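Production Workshop Notebook, Brenen Playhouse
November, 9:30 a.m.
Entry by Anca Matei, assistant production manager
Copied to: B. Sandoval (direction), G. Ó Conaill (music), J. Sultana (wardrobe), S. Manole (sound)

Status of the musical "Kombo" at the close of the second workshop week. Act One has been run twice without stopping. Act Two remains in sections. The order of numbers given in the previous entry is withdrawn and should be struck from all prompt copies.

1. Score

Mr. Ó Conaill has delivered the revised opening. The introduction is now 13 bars, with the vamp removed, and the company enters on the second phrase. The singers found the earlier version difficult to count because the dialogue over it was of uncertain length. The revised version is to be used from this morning. Old copies are to be returned to the music desk and not kept in folders.

The duet "Down to Isine" has been lowered by a whole step. Both singers are comfortable at the new pitch, though the last eight bars now sit low for the tenor. Mr. Ó Conaill proposes a rewrite of the inner line and has asked for two days. The reed part will need to be recopied by hand, as the printed transposition contains errors in the bridge.

The market chorus is still too long. Ms. Sandoval timed it at 4 minutes and would prefer that it lose the third verse. The lyric in that verse carries the only mention of the brother's debt, and the audience must have that information before the tavern scene. It was agreed to move the mention into spoken dialogue and to try the cut this afternoon.

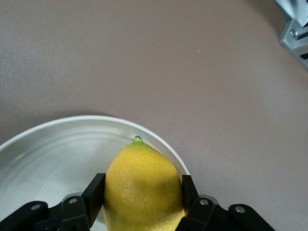 Lemon, in shallow white bowl.

2. Staging

The tavern scene was rebuilt from the entrance of the innkeeper. The former blocking placed the principal quarrel upstage left, where it could not be heard under the accordion. It has been brought down to the center line, with the chorus seated behind. The quarrel now reads clearly. The chorus has less to do, and several members have asked whether they are to react or remain still. Ms. Sandoval's instruction is that they remain still until the chair falls.

The chair fall itself is not settled. At two rehearsals the chair slid and did not tip. The carpentry shop has been asked for a chair with a higher back. Until it is supplied the action is to be marked only.

Choreography for the wedding dance is complete through the second circle. The lift has been reassigned, and the new pair will rehearse it separately before joining the group. No one is to attempt the lift in street shoes.

The ladder cue at the end of Act One has been moved earlier by one line. Stage management should note that the cue is now on the word "harbor" and no longer on the applause point. In the last run the cue was called correctly but the company had not been told, and the stage was briefly occupied by persons who should have cleared it.

3. Wardrobe

Ms. Sultana reports that the wedding coats have been fitted on all principals. The sleeves restrict the arms in the second circle, and gussets will be let in. The innkeeper's apron is to be darker. The quick change before the tavern scene was tried and took longer than the music allows. Ms. Sultana has asked for a dresser on each side. The request is supported and has been passed to the general office.
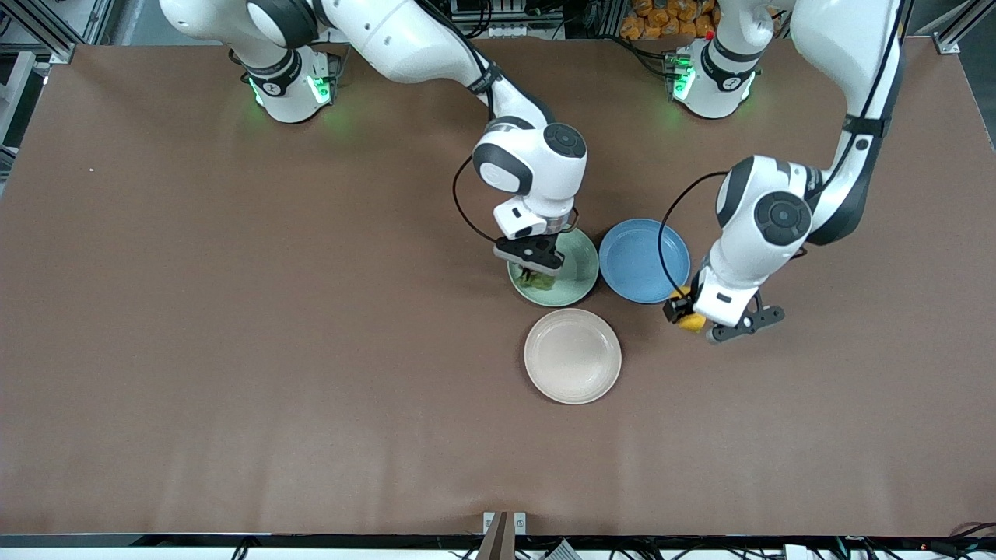
The remaining wardrobe question concerns the bride's veil, which catches on the headset microphone at the turn. Ms. Manole has offered to move the microphone to the hairline. This would also improve the balance in the bride's solo, where the consonants are presently lost. A trial is planned as soon as the wig is back from dressing.

4. Sound and balance

The rented Drekum drum screen has been installed and reduces the spill into the front rows. The drummer now has difficulty hearing the conductor's spoken count, and a talkback line has been requested. Ms. Manole walked the house during Act One and found the lyrics intelligible as far as the cross aisle. Behind the aisle the lower voices are weak. She recommends that the bass part be thinned in the verses before any amplification is added. Mr. Ó Conaill does not object in principle, but wishes to hear the passage from the rear seats himself.

The offstage chorus in the finale was late at each attempt. The monitor in the wings has a poor view of the podium. Its bracket is to be raised, and in the meantime an assistant conductor will stand at the masking.

5. Script

The new dialogue for the brother was read at the table. It is shorter and plainer. The actor has asked to retain the line about the boat, and Ms. Sandoval has agreed. The final scene continues to receive a laugh at the reading of the letter, which was not intended. Opinions differ as to the cause. Ms. Sandoval believes the pause before the signature is too long. I would add that the same name was used for comic effect in the market chorus, and that the cut to the third verse may resolve the matter without further change.

6. Open items for this afternoon

Market chorus with the cut, from the top.
Duet, new key, with piano only.
Quick change, with two dressers if released.
Letter scene, without the pause.

Invited guests, up to 4, may sit in for the run of Act One. They are to be seated behind the cross aisle and asked for written remarks on audibility only. Revised pages will be on yellow paper and will be at the stage door by 1:00 p.m.

A.M.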